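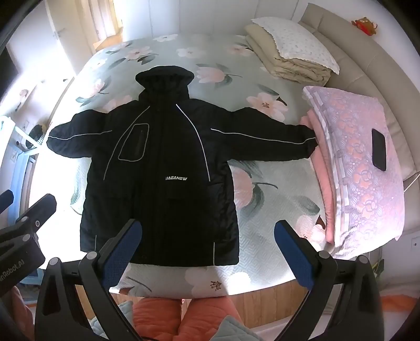 Assunto: Re: [utilizadores-kendirau] Registo de saída e autorizações temporárias de recolha

De: Frauke Lenz
Para: lista utilizadores-kendirau
Outubro de 2021

Exmos. Senhores,

Em resposta à mensagem de Gunther Brandes, transcrita parcialmente abaixo, cumpre-nos prestar os seguintes esclarecimentos.

Gunther Brandes escreveu:
> Na nossa instituição há 25 crianças cujos encarregados de educação
> indicam, de um dia para o outro, uma terceira pessoa para a recolha.
> O Kendirau obriga-nos a criar uma ficha permanente para cada uma
> delas. Existe forma de limitar a autorização a uma só data?
> E o código de saída pode ser enviado diretamente a essa pessoa?

1. A autorização com data única está disponível no módulo de saídas desde a atualização de fevereiro. O administrador deve ativá-la em Definições > Saídas > Autorizações temporárias. Por omissão, a opção encontra-se desligada.

2. O código de saída continua a ser enviado apenas ao encarregado de educação, a quem compete transmiti-lo. O envio direto a terceiros foi analisado com a equipa da Bekance e não será disponibilizado na versão atual -- a ficha temporária não contém contacto telefónico validado.

3. As autorizações caducadas permanecem no histórico, mas deixam de figurar no ecrã da receção. Cada instituição pode conservar até 3.000 registos; atingido esse limite, deverá exportar os mais antigos antes de introduzir novos.

Informa-se ainda que as instituições que utilizam as impressoras de etiquetas Böttcher devem instalar o controlador mais recente. Com o anterior, o nome da pessoa autorizada pode surgir truncado na etiqueta de saída.

Os pedidos de formação para o pessoal da receção devem ser dirigidos a Anneliese Ruppert, com indicação do número de postos a abranger.

Com os melhores cumprimentos,

Frauke Lenz
Apoio às Instituições
Plerkum

--
Para cancelar a subscrição desta lista, envie uma mensagem sem texto com o assunto "cancelar".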